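# Plerstead Allotment Association – spring meeting, April 2019

Minutes typed up by me, Kendra, from four pages of scribble and whatever I could remember on the drive home. If I got you wrong, email me and I'll fix it before these go up in the shed.

**Here:** me, Evelien Peeters (running things), Aaliyah Friesen, Zachary Vachon, Amrit Nguyen, and a good crowd of plot holders whose names are on the sign-in sheet. Sorry if you signed on the back, I only found that side at the end.

**Couldn't make it:** the Kowalchuk family, who sent a lemon cake instead. We accepted their apologies and then we accepted the cake.

## Last meeting's minutes

Evelien asked if anyone had changes. Zachary said I had him down as wanting to get rid of the communal compost bays when what he wanted was to get rid of the *third* communal compost bay, the one with the busted slats. Fair enough, and I've changed it. Amrit moved that we approve them with the fix, Aaliyah seconded, all good.

## Money

Aaliyah had the numbers. We have $3,544 in the account, and that's after paying the insurance but before the water bill. All of the plot rents are in except for a few she's going to chase herself, and she asked me not to write down whose, so I'm not going to.

There was a long back-and-forth about whether to raise the rent next year. Evelien thinks we should go up a little every year so that it never comes as a shock. Zachary thinks we should leave it alone until we need something big. I'm with Zachary on this one, but I was taking notes and didn't get much of a word in! We didn't vote. It goes on the list for August, when we'll know what the water cost us.

Aaliyah also wants receipts handed in within the month, please, with your name and what it was for written on them. She held up one that just said "stuff."

## Water

This took up most of the evening, so get comfortable.

The tap at the bottom end has been dripping since the pipes were turned back on. Amrit had a look and says the washer's gone and the pipe behind it isn't great either. He can do the washer himself for next to nothing. The pipe is a bigger job, and he got a price of $103 for the parts from Jonero, the plumbing supply place out by the ring road. He'd do the digging if two people will help him. Zachary put his hand up right away, and then there was one of those silences where everyone studies the floor, and then I put mine up. So that's me digging.

Agreed: Amrit buys the parts, Aaliyah pays him back, and we dig on the first dry weekend. Bottom-end plots will be without water for most of a day, and Amrit will put a note on the gate ahead of time.

Then we got onto hoses. The rule is still that nobody leaves a hose running and walks off, and it still gets broken. Somebody (not minuted, you know who you are) suggested timers on all the taps. Evelien liked the idea. Amrit said cheap timers freeze up and split and the good ones walk off in the night. We're going to try a single timer on the middle tap through the summer and see how it gets on. If you hate it, tell Evelien, please, and leave me out of it.

Aaliyah brought up rain barrels too. There's room for another pair behind the shed if we fix the gutter first, and she'll look at what that would take – she thinks her brother-in-law has a length of gutter going spare.

## Waiting list

We have 29 people on the list now. That's the longest I've seen it since I took over as secretary, and it makes me feel bad every time I walk past a plot that's all thistles.

So we talked about empty plots, and it got a bit warm. The rule book says a plot should be "reasonably cultivated," and we all read that differently. Zachary wants a letter after one bad season and the plot taken back after that. Evelien said people get sick, people have babies, people's parents get old, and a phone call beats a letter. Both had people nodding along. What we settled on is that Evelien calls first, and if she can't get hold of anyone after a month of trying, I write the letter. We'll also offer to split big plots in half for anyone who's struggling. Amrit said he'd have taken a half plot in a heartbeat when he started, and he'd have grown fewer zucchini.

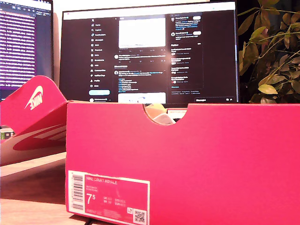 On half plots, the one thing we didn't sort out was the paths. If you cut one of the long ones across the middle, the person at the back has to walk through the front half to get to their beans, and I can see that ending in tears. Zachary is going to go down with a tape measure and some string and come back with a sketch.

## Seed swap

Well, this was the cheerful part! The swap went really well, and thank you to everybody who baked. We ran out of tomato seed before lunch (again) and had far too much parsnip (again). Aaliyah reminded everyone that parsnip seed doesn't keep, so please don't bring your three-year-old packets and pass them along to some poor beginner.

Next year we'd like to have:

- labels with the year on, in pen and not pencil
- a separate table for beans, which took over everything
- somebody on the door who knows where the restrooms are
- a kettle that works

Evelien will ask about borrowing the bigger hall. The small one was lovely and cozy but you couldn't turn around with a coffee in your hand.

## Shed and tools

The good wheelbarrow has a flat. Zachary will take it home and patch it. The other wheelbarrow is also flat but we've all stopped thinking of it as a wheelbarrow.

Two of the long forks are missing from the rack. If you have one leaning up against your greenhouse, no questions asked, just bring it home.

The padlock code is changing at the end of the month. I'll email the new one around and it will NOT be written on the inside of the door this time. Please don't text it to your cousin.

Amrit would like to sharpen everybody's shears. He's bought himself a proper stone and he's itching to use it, so leave yours in the crate by the bench with your name taped on the handle.

## Pests and other visitors

Slugs: yes. Everyone has them. We could have gone on all night, and for a while it looked like we would. Evelien swears by going out after dark with a flashlight and a bucket. Aaliyah puts out grapefruit halves. I've tried both and I still have slugs.

The gap in the hedge by the lane needs blocking before the lettuces come on, because the rabbits have found it. There's leftover wire mesh in the shed and Zachary will fix it up when he brings the wheelbarrow back.

## Summer open day

We're going ahead with it in August, same as always, with plants for sale, teas, and the tallest sunflower. Evelien would like somebody else to judge the sunflowers this year after what happened with the ladder. Amrit said he'd do it provided he's allowed to keep his own sunflower out of it.

Zendomden, the garden center in Plerstead, said they'd give us a voucher for the raffle. Aaliyah is going to pick it up and say thank you nicely. I'm doing the poster, and if anybody has decent photos from past years, please send them to me big and not squashed down in an email.

## Any other business

- Bonfires: still not before dusk, still not when there's washing out across the lane. We had a complaint, and it was a polite one, so let's keep it that way.
- Somebody asked about keeping bees. Evelien will find out what the insurance says.
- Spare rhubarb crowns on my plot, help yourselves, bring a bag.
- The noticeboard key is with me. I thought I'd lost it and it was in my other coat.

We wrapped up when the hall lights started going off on us. Next meeting is after the open day, and I'll send the date once Evelien has talked to the hall.

– Kendra Beaulieu, secretary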